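3.2 Spill material and hand tools

Dry spills were chosen from a list of things that people in the household survey said they sweep up most often. Of the 50 households that replied, most named crumbs, rice or coffee. We left out flour and sugar at this stage, as fine powders leave a film that a brush alone does not lift. Each spill was tipped from a small cup onto a bare tabletop, and the loose pieces were left where they had rolled.

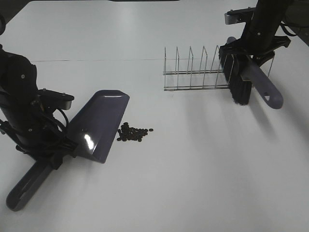

Figure 2. Coffee beans on the tabletop with the dustpan and brush.

Whole beans behave differently from crumbs. They are smooth and oval, and a light stroke can send one well past the rest of the spill. For scoring, we therefore treated the main heap and the strays separately. In Figure 2 the heap lies just in front of the dustpan's lip, with a few beans apart from it, and the one furthest out would be scored as a stray. The lip has to sit flat on the surface, or beans pass under it. Boonchu and Rivadeneyra found the same with dried peas in their earlier work on pan shape. A spill was marked as cleared when no more than 2 beans were left on the table after 8 strokes.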